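Open day at Floltora's Ulham site. I build conveyor guarding for a living, so this thread leans towards fingers, cables and floor plans. Notes typed up on the train back.

Format first. Doors at 10 am, a short safety talk, then groups walked round the ground floor in turn. No slides until the afternoon. More visits should be arranged like that.

The site used to be a carpet warehouse. Level floor, decent light from the roof, poor heating. Keep your coat on if you go in March.

First stop was Gilbert, the older of their two arms. It sorts tubs by lid colour off a short belt. The belt runs slowly and the arm waits for it, which makes for a dull demonstration and a very honest one. It was left running while people asked questions.

I asked for the cycle time and was given one measured with the gripper empty. I asked again and was given one with a tub in it. The second was a good deal longer. Ask twice.

Gilbert's guarding is a light curtain on two sides and mesh on the others. The reset button is placed where you can see the whole cell from it. Plenty of paid installations get this wrong.

Less good: the air line to the gripper is tied to the outside of the wrist with cable ties. At full twist it goes tight. The engineer on the stand knew and said a longer line was on order.

Second stop was the hand-held side. No arm here at all. A person holds a two-jaw gripper with a camera on it and does the job by hand, and the recordings are used to train the arm later. Cheap to build, quick to repair, and you can take it to where the clutter is.

The jaws are plain linkages, black, with ribbed pads on the inner faces. I was allowed to handle a spare. Very little play in the pivots. The pads are a wear part and they keep a drawer of them.

Grip force is whatever your hand gives it. That is the weak point as far as I can see. A person squeezes a paper cup gently without thinking, and the camera records only where the jaws went. I put this to them and they agreed it was an open problem. They are looking at a load cell behind one pad.

Their target is 2000 recordings before they retrain anything. They would not say how many they had, so I assume fewer.

A recording is thrown away if the object leaves the camera's view for too long, or if a second hand comes in to help. They were firm on the second point. I would have guessed that most of the loss was dropped objects, but drops are kept and labelled as drops.

The lens is very wide. Straight edges bend towards the sides and things look further off than they are. You get used to it in a few minutes, according to the people who do it all day. I took longer.

Household objects on a flowered cloth, and a round container on the floor:
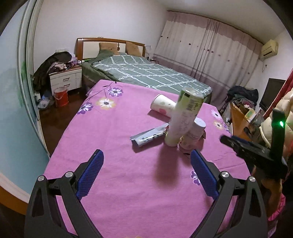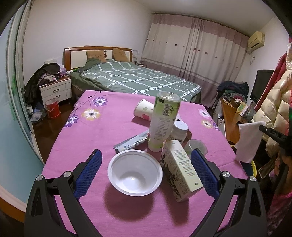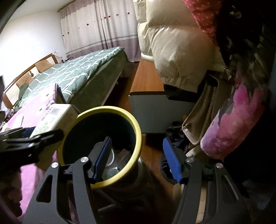
Now the afternoon talk, which was on the trial at Tullatthorpe. This is a packing room, one arm, one shift. The arm picks mixed items into boxes and a person closes them.

They gave the failures by type, which I was glad of. Thin flat packets were the worst. The jaws close above them or push them along. 34 failed picks in the logged shift, and more than half of those were packets.

Fix so far: slide the packet to the edge of the tray and take it from there. It works but adds a second move, and the tray needs a low lip on one side. They have changed the tray. I would have done the same.

Round things that roll came next. No fix offered. Someone behind me suggested a textured mat and was told the mat had been tried and it confused the depth reading.

Clear plastic is a known nuisance for the same reason. They now light from the side and accept the misses.

Questions were cut off after 40 minutes, by which time we had got as far as cleaning. The pads come off with two screws and go in warm water with washing-up liquid. The linkages get a dry brush only.

Nobody had a figure for pad life. I have asked for it by email, along with the drawing for the tray lip, and will add both below if they arrive.

Practical: parking at Ulham is 5 spaces and they were full when I walked past. The station is nearer than the map suggests if you take the footpath behind the tyre place. Tea provided, no lunch.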